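1 Apr 2019

Shared desk, end of the long room. Clearing and sorting.

Started at the desk by the window side because it had got to the point where the keyboard tray wouldn't pull out without something falling on the floor. This is the Darnomura desk, the grey one with the curved front, used by whoever is on the bench that week. It was last cleared properly in January, when the new shelves went in. Since then people have been eating there, opening deliveries there and leaving both kinds of leftovers in the same heap.

Plan was to do the whole thing in one go: clear, sort, wipe, then put back only what belongs. Took 30 minutes for the clearing and sorting, more for the wiping, and I didn't get to the drawers.

Bins set out beforehand on the floor to the right of the chair: paper and card, plastic bottles, everything else. There is a fourth tub for things that are not trash but have no home. I used the old Graltinex crate for that. It's too deep really, small things vanish in the bottom, so next time use a tray.

First pass was only pulling out anything that was obviously work. Found the short hex keys, one of the bench calipers, the label roll for the Drernelel parts and a delivery note, number 367, which we had been looking for. The note is now in the folder by the door. The calipers were under a sandwich wrapper and need cleaning before they go back in the case. I have left them on the side with a scrap of tape on them saying so.

What was left after that was plain trash, mostly packaging. I pushed it together toward the middle of the desk so I could see what there was before picking anything up. Drink bottle on its side, cap still on. A torn paper cup wrapper, the zigzag one, leaning on an opened white box. A yellow stick sachet, a gold foil lid, a lavender plastic bag that somebody had tied in a tight knot, an orange bottle cap perched on the corner of it. Also a small pinkish box lying flat behind the white one. 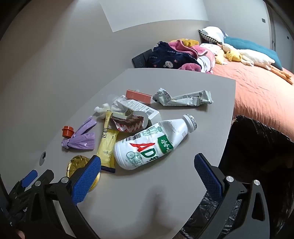 Order that worked best was big to small. Bottle first, then the boxes, then the flat stuff, then caps and foil last. I tried it the other way on the side bench last time and kept chasing little bits around the larger ones. With the large things gone the small ones are just sitting there on bare desk and it goes quickly.

Bottle: checked it before tossing. Cap unscrewed, a quick rinse at the sink, squashed, cap back on, into the plastic bin. The recycling sheet on the wall says caps on. The older sheet in the kitchen says caps off. I went with the one on the wall and took the kitchen one down.

White box: looked inside, looked again, then flattened it. We have thrown away fittings before by assuming a torn-open box was an empty box. Nothing in it. The barcode side had small print all over it and I thought of keeping it for reordering, but we don't buy that item through the shop, so it went in card.

Pink box: same treatment, flattened, card.

Cup wrapper: this one I wasn't sure about. It's paper on the outside but I couldn't tell if there was a coating, and I didn't want to spoil the card bin, so it went into everything else. Would be good to have a line on the sheet about cups and cup wrappers since they make up a good share of what turns up.

Sachet and foil lid: everything else. The lid doesn't want to come up off a smooth desk with gloves on. Slid it to the front edge and caught it underneath. Same trick for the sachet. I should have done this from the start, I spent too long picking at them with my fingertips.

Lavender bag: did not untie it. It weighed next to nothing. Into everything else as it was. If people are going to bag their lunch trash and knot it, fine, that's actually the easiest kind to deal with, but the bin is four steps away.

Orange cap: couldn't find the bottle it belonged to. Plastic bin.

Cable hole on the left. Every small thing on this desk ends up going down it sooner or later. Shone a light in from below and got out 3 paper clips, a pen cap and a lot of crumbs. The cover is missing. I looked in the Graltinex crate for one and found two covers, both too large. Need to measure the hole and order one, or cut a disk out of scrap. Until then I've put a bit of tape across half of it, leaving room for the monitor cable.

Wiping down. Warm water with a little dish soap, then a dry cloth. There was a sticky ring near the front curve that needed a second go, and I let the wet cloth sit on it for a few minutes. Don't use the bench solvent on this top. It was tried on the matching desk in the Wysocka room and left a dull patch. Underside of the front edge was worse than the top, worth running the cloth along there every time.

Put back: monitor, keyboard, pen pot, the tape dispenser, desk lamp. Left off: the stack of catalogs (moved to the shelf), the second mouse (doesn't work, in the crate), the mug (kitchen).

The card bin was nearly full by the end, nearly all of it from boxes that hadn't been flattened. Took it out to the yard. Bottles about half a bag, left for the next round.

Still to do:

Drawers, all of them. The top one doesn't close.
Cover for the cable hole, measure first.
Clean calipers and return to case.
Rewrite the sheet on the wall, add cups and foil, print it larger.
Go through the crate. Anything not claimed in 4 weeks goes.
Move one small bin to the left side of the desk, within reach of the chair. Try it for a while and see if the pile comes back.

Side note on the bins. The lid on the everything-else one sticks and you need both hands to lift it, which may be part of why things get left on the desk. I've taken the lid off and stood it behind the cabinet. If it starts to smell, put it back.

Desk is usable again. Keyboard tray pulls out all the way. Drernelel labels are in the pen pot for now, they should go back on the rack with the others when the rack has been fixed to the wall.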